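Surnitz planner gallery

We have been running the Surnitz planner on a two-arm bench for a while now, and these are from the bartending task. The release notes for Pludach, the perception module, say it copes with small shiny and see-through things. I have my doubts, so the table got a lemon, a jigger and a clear cup. The log for this set came to 1556 lines, most of them the two arms negotiating who goes first.

1. Both arms above the mat

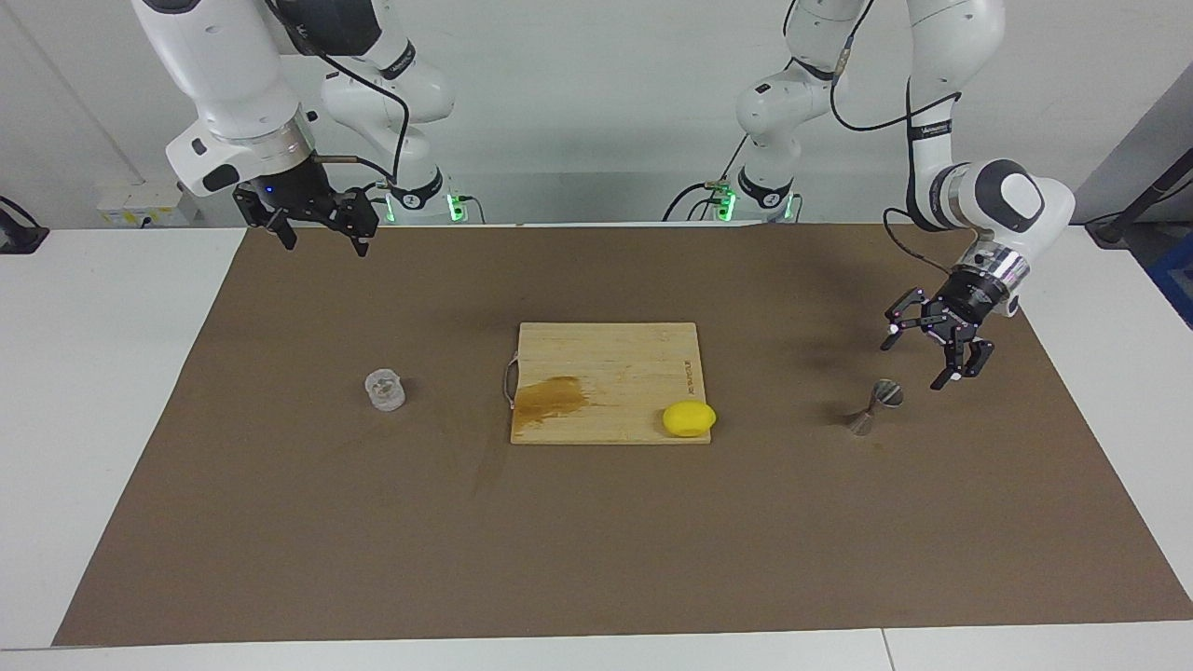 Grippers clear of everything, jigger to the right of the board. Pludach scored its pose estimate at 100 per cent, a number I would trust more if it ever went down.

2. Jigger in the left gripper
The metal cup is held sideways, wide end towards the middle, with liquid splashed on the mat over by the small clear cup. The planner has no notion of liquid at all - to Sireck, our collision checker, a puddle is just more table. 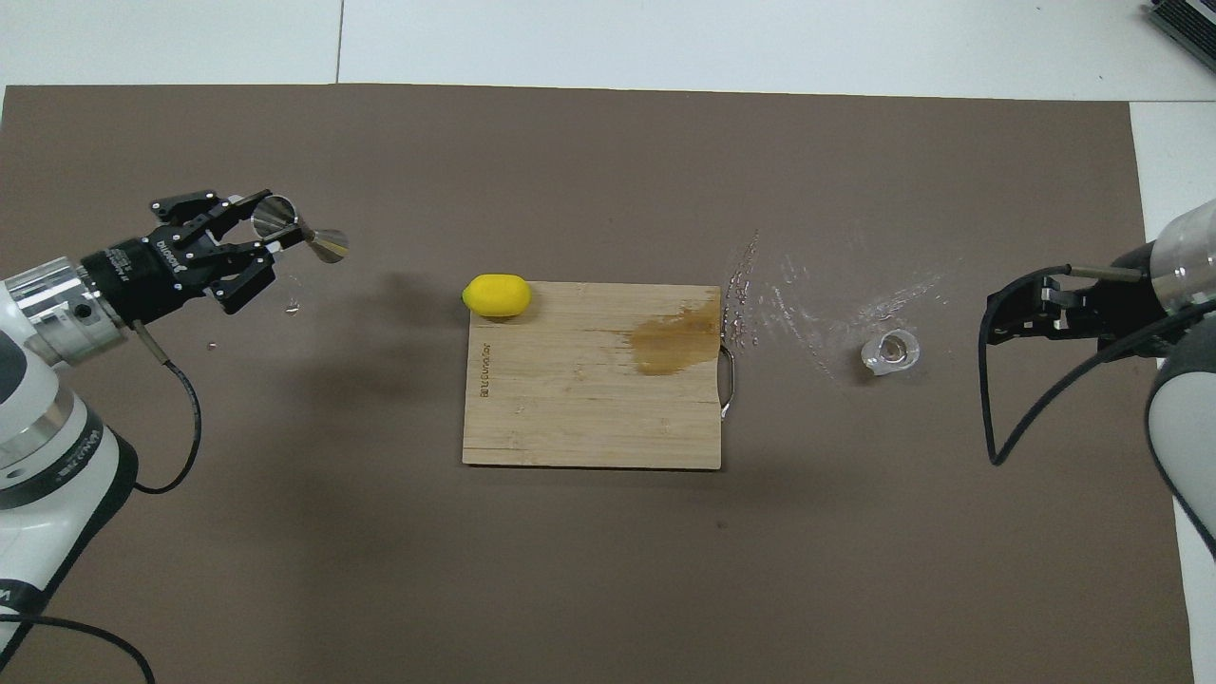 Does the planner replan if the cup gets moved?

Only between motions. Once an arm has set off it finishes the path it was given, and a new pose has to wait its turn in the queue.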